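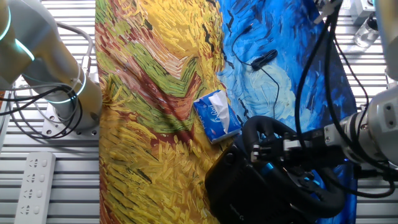
How do you get the creases out of a printed fabric mat without dulling the colours?

Press it from the back, on a low setting, with a dry cotton cloth between the iron and the fabric. Let it cool flat before moving it.

The notes below cover washing, pressing and storing printed cloths, table mats and runners. They apply to woven fabric with the design on one side only. Rubber-backed mats should not be ironed at all.

## Washing

- Shake the mat outdoors and go over both faces with a soft brush.
- Test a corner first. Press a damp white cloth on the print for a minute. If colour transfers, wash by hand in cold water, alone.
- Otherwise, wash at 30 degrees, face inwards, on a short cycle. Keep the spin at 600; at 800 the folds set hard and take twice as long to press out.
- Use liquid detergent. Powder lodges in coarse weaves and leaves pale specks on dark blues.
- No softener. It leaves a film, and cups slide on it.

## Drying

Dry over two parallel lines, in shade. A single line leaves a ridge across the middle. Take the mat in while it is still faintly damp and pull it square by opposite corners — short sides first, then long.

A mat I left on a south-facing sill in Stendilton through June lost most of its yellow. The blue held.

## Pressing

1. Lay a folded sheet on a firm, flat surface.
2. Place the mat face down.
3. Cover with the pressing cloth.
4. Lower the iron, hold, lift, move on. Do not slide it, as this stretches the weave along the diagonal.

Edges curl if pressed last. Start with them and work inwards.

## Laying on ridged surfaces

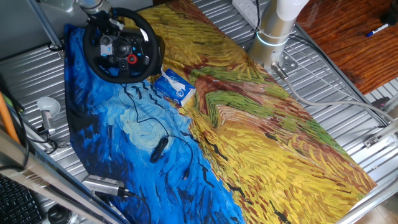
*Printed mat on corrugated metal, with a gaming wheel at one corner.*

Thin fabric follows whatever is under it. An underlay of dense felt, cut 1 cm short on every side, evens out ribs and slats. Brush grit from the grooves before laying it.

## Storing

Roll, do not fold. A cardboard tube 76 mm across suits most table mats; cover it with acid-free tissue and roll with the print outwards. Tie with cotton tape, never elastic.

Gwenaël Aubert, August 1, 2018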